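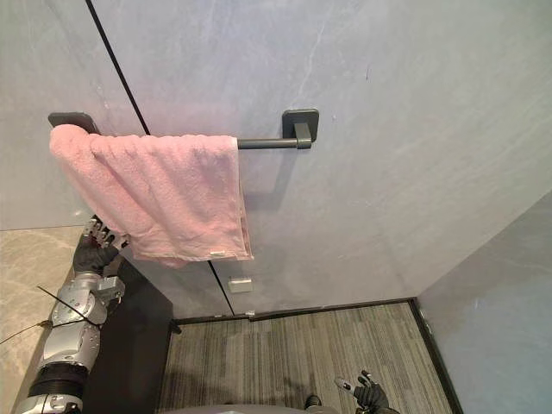 Pink towel on the dark bar.

December 23, 2018

My grandmother had a rule for guests: the bed must be ready before they leave their own house. I did not understand it as a child. Now I live in a country where people ask me "are you sure it is no trouble?" five times before they come, and I think of her rule every winter.

This year Chiharu Sakamoto stays with us for the holidays. We studied together, and we had not seen each other since a very short lunch in October. She traveled 621 kilometers by bus and brought 30 rice crackers in a tin, of which my husband ate the most.

In my first language we have one word for the person who visits and the person who is a stranger. In English you must choose. When I was new here, Benedicta Ayaaba from my evening class invited me for dinner and said "make yourself at home". I sat on the edge of the sofa with my coat on, because at home I would be cooking, and I did not know if she meant that – she laughed about it for years.

What I learned from her is to give the guest a small job. Chiharu peels the potatoes. She is slow, and we talk more because of it. Yesterday we talked until the soup was too thick and I had to add water two times.

Tomorrow we will try her mother's recipe for simmered pumpkin, if the shop still has pumpkin.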